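**보도자료 | 8월 배포 | 바로 보도 가능**

# Skornedora, 화이트보드 글자 지우기 시연 데이터 'Busar' 공개… 시연 1509건 수록

안녕하세요, Skornedora입니다. 로봇에게 화이트보드 지우는 법을 가르치려고 모은 시연 데이터 묶음 Busar(부사르)를 이번 8월에 공개합니다. 사람이 로봇팔을 원격으로 움직여서 지우개를 집고, 정해진 글자를 지우고, 지우개를 내려놓는 과정을 처음부터 끝까지 기록한 시연이 모두 1509건 들어 있어요. 연구 목적이라면 학교든 회사든 개인이든 신청해서 받으실 수 있습니다!
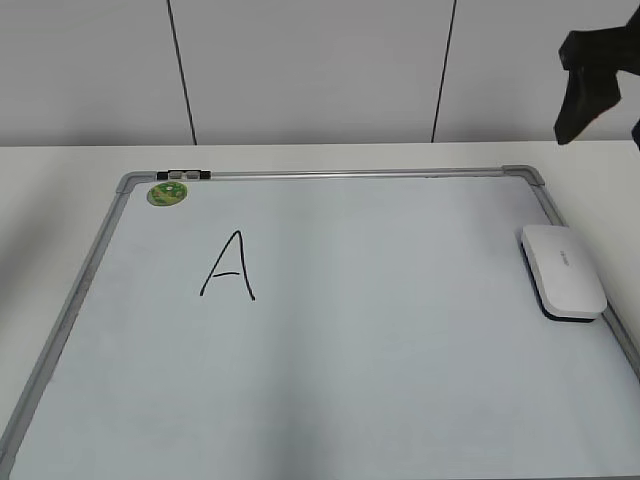

**글 에피 베어드(Effie Baird) · Skornedora 데이터 수집팀**

보도자료를 제가 직접 쓰는 건 처음이에요. 원래는 홍보 쪽에서 깔끔하게 다듬어 주시는데, 이번에는 현장에서 모은 사람이 쓰는 게 낫겠다고 하셔서(떠밀린 느낌도 조금 있습니다) 제가 맡았습니다. 그래서 말투가 좀 편하더라도 너그럽게 봐 주세요.

화이트보드를 지운다고 하면 다들 "그게 어려워요?" 하고 물으세요. 저도 입사하고 첫 달에는 그렇게 생각했어요. 그런데 막상 조종간을 잡아 보면 지우개가 생각보다 까다로운 물건이에요. 납작하고, 모서리는 둥글고, 윗면은 매끈해서 손가락을 조금만 비스듬히 대도 옆으로 밀려납니다. 겨우 집었다 싶으면 이번에는 보드에 닿는 각도가 문제예요. 펠트 면이 한쪽만 닿으면 글자 절반이 그대로 남고, 너무 세게 누르면 보드가 밀리거든요.

게다가 Busar의 과제는 보드를 통째로 닦는 게 아니라 지시받은 글자만 지우는 겁니다. "대문자만 지워 줘", "오른쪽 글자를 지워 줘" 같은 문장이 시연마다 하나씩 붙어 있어요. 지우지 말아야 할 글자를 건드리면 그 시연은 실패로 표시하고요. 실패한 시연도 버리지 않고 표시를 달아서 같이 넣었습니다. 이건 팀 안에서 꽤 오래 얘기한 부분인데, 저는 처음부터 넣자는 쪽이었어요.

## 어떻게 모았나

조종은 7명이 돌아가면서 했습니다. 로봇팔은 2대를 쓰고, 시연에 따라 어느 팔이 지우개를 잡을지가 달라져요. 영상은 작업대를 바라보는 고정 카메라와 손목 쪽 카메라에서 함께 기록하고, 관절 각도와 그리퍼가 벌어진 정도도 같은 시각에 맞춰 저장합니다. 시각 맞추는 프로그램은 저희가 만든 Carretero(카레테로)를 썼는데, 이것도 데이터와 같이 받으실 수 있어요.

시연 하나를 시작하기 전에는 보드에 글자를 새로 쓰고 지우개 위치를 바꿉니다. 글자는 조종하는 사람이 직접 손으로 써요. 인쇄한 글자나 자석 글자를 쓰자는 의견도 있었지만, 그러면 지우는 과제가 성립을 안 하니까요(회의에서 이 얘기가 나오고 다 같이 한참 웃었습니다). 손으로 쓰니까 획 굵기도 다르고 꼬리도 제각각이라 저는 오히려 마음에 들어요. 지우개도 보드 가장자리에 붙여 놓기도 하고, 비스듬히 돌려놓기도 하고, 글자와 가까운 곳이나 먼 곳에 두기도 하면서

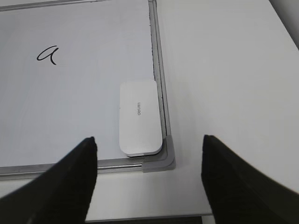
계속 바꿔 줬습니다. 초반에는 다들 자기도 모르게 집기 편한 자리에만 두더라고요. 저도 그랬고요. 초기 데이터로 학습한 모델이 지우개가 테두리 옆에 있기만 하면 헤매길래 기록을 다시 들춰 봤더니, 그런 배치가 정말 몇 건 없었어요. 그 뒤로는 지우개 위치와 방향을 프로그램이 무작위로 뽑아 주고, 사람은 거기에 맞춰 놓기만 합니다.

테두리 바로 옆에 놓인 지우개를 잡는 건 사람 손으로도 은근히 신경 쓰이는 일이잖아요. 그리퍼 손가락 하나가 들어갈 틈을 먼저 찾아야 하고, 안 되면 지우개를 살짝 밀어서 방향을 튼 다음에 집어야 해요. 조종하는 사람마다 푸는 방법이 조금씩 다른데, 저희는 한 가지 방식으로 통일하지 않았습니다. 대신 누가 조종했는지를 익명 번호로 남겨 두었으니 필요하신 분은 나눠서 쓰시면 됩니다.

## 대문자와 소문자, 왜 이 조합이냐면요

Busar에서 제일 많이 나오는 글자는 A와 a입니다. 이유를 물으시는 분이 많아서 미리 적어 둘게요. 같은 글자인데 모양이 전혀 다르고 크기도 차이가 나서, 지시문을 제대로 따르는지 보기가 좋거든요. "A를 지워"라는 말을 듣고 소문자 쪽으로 가는 모델이 초반에 정말 많았어요. 로그를 보면서 저도 모르게 "아니, 거기 말고!" 하고 소리를 낸 적이 한두 번이 아닙니다.
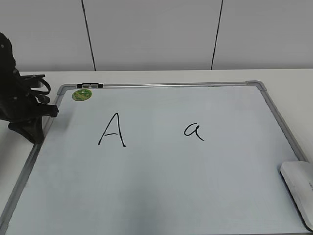

*화이트보드에 검은색으로 나란히 적힌 대문자 A와 소문자 a.*

보드에 글자가 하나만 있는 시연도 있고 둘 다 있는 시연도 있습니다. 글자가 하나뿐이면 지시문이 쉬워 보이지만, 없는 글자를 지우라는 지시도 섞어 넣었어요. 소문자만 있는 보드에 "대문자를 지워 줘"라고 하면 로봇은 움직이지 않고 기다려야 정답입니다. 이런 시연은 조종하는 사람 입장에서는 좀 심심해요. 가만히 있는 걸 기록하는 거니까요. 그래도 막상 학습에 넣고 나니 엉뚱한 곳을 문지르는 버릇이 눈에 띄게 줄어서, 심심했던 시간이 아깝지는 않았습니다.

저희 연구 책임인 솔베이그 에클룬드(Solveig Eklund)는 이번 공개에 대해 이렇게 말했습니다.

> "우리는 잘된 장면만 골라 놓은 데이터로 여러 번 고생했습니다. 집다가 놓친 것, 다시 잡은 것, 글자가 덜 지워져서 한 번 더 문지른 것까지 들어 있어야 로봇이 그런 상황에서 뭘 할지 배웁니다. 받아 가시는 분들이 저희가 못 본 문제를 찾아 주시면 정말 반갑겠습니다."

솔베이그는 말을 짧게 하는 편이라 이만큼 받아 적은 것도 저로서는 꽤 뿌듯해요.

손목 쪽 영상에 대해서도 질문을 많이 받습니다. 이 카메라는 그리퍼와 함께 움직이니까 손가락이 화면을 많이 가려요. 처음 보시는 분은 손가락만 잔뜩 보이는 구간에서 이걸 어디다 쓰냐고 하시는데, 물체에 다가가는 마지막 구간에서는 고정 카메라보다 이쪽이 훨씬 쓸모가 많았습니다. 그래서 가려진 구간도 잘라 내지 않고 원본 길이 그대로 담았어요. 초점이 부드러운 프레임도 마찬가지로 그대로 있고요. 걸러 내는 기준은 쓰시는 분마다 다를 테니 손대지 않는 쪽을 택했습니다.

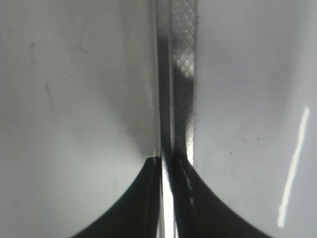 ## 받으실 수 있는 것

- 시연 1509건의 고정 카메라 영상과 손목 카메라 영상
- 시각을 맞춘 관절 각도, 그리퍼 상태 기록
- 시연별 지시문과 성공·실패 표시, 익명 조종자 번호
- 시각 정렬 프로그램 Carretero와 간단한 사용 설명서

1509건 가운데 200건은 평가용으로 따로 묶어 두었습니다. 이 200건은 학습에 쓰지 말아 주세요, 부탁드립니다! 서로 결과를 비교하려면 이 부분은 꼭 지켜 주셔야 해요. 평가용 묶음에도 글자가 하나인 보드와 둘인 보드, 없는 글자를 지우라는 지시가 모두 들어 있습니다.

영상 용량이 부담스러우신 분들을 위해 해상도를 낮춘 판도 준비했어요. 저희 내부 실험은 대부분 이 작은 판으로 돌렸으니 처음에는 이쪽으로 시작해 보시길 권합니다.

## 신청 방법과 다음 계획

신청은 Skornedora 홈페이지의 Busar 안내면에서 하시면 됩니다. 소속과 사용 목적을 적어 주시면 확인한 뒤 내려받기 주소를 보내 드려요. 데이터 보관과 배포는 협력사 Hirkmont(히르크몬트)가 맡습니다. 내려받는 중에 끊기거나 파일이 열리지 않으면 안내 메일에 적힌 Hirkmont 쪽 주소로 알려 주시고, 지시문이 이상하다거나 성공 표시가 틀린 것 같다거나 하는 내용 문제는 저희 데이터팀으로 보내 주세요. 표시 오류는 분명히 몇 군데 더 남아 있을 거예요. 저희끼리 두 번 훑었는데도 두 번째에 또 나왔거든요. 찾으시면 시연 번호와 함께 적어 주시면 다음 판에 바로 고치겠습니다.

다음 판에는 다른 글자와 숫자를 더 넣으려고 준비하고 있습니다. 마커로 글자를 쓰는 쪽도 시험 삼아 해 보고 있는데, 아직 보여 드릴 만한 글씨는 아니에요.

**문의**
Skornedora 데이터 수집팀 에피 베어드(Effie Baird)
취재와 인터뷰 요청은 홈페이지 언론 문의란에 남겨 주시면 제가 직접 답장드립니다. 오전 10시 이후가 제일 빨라요.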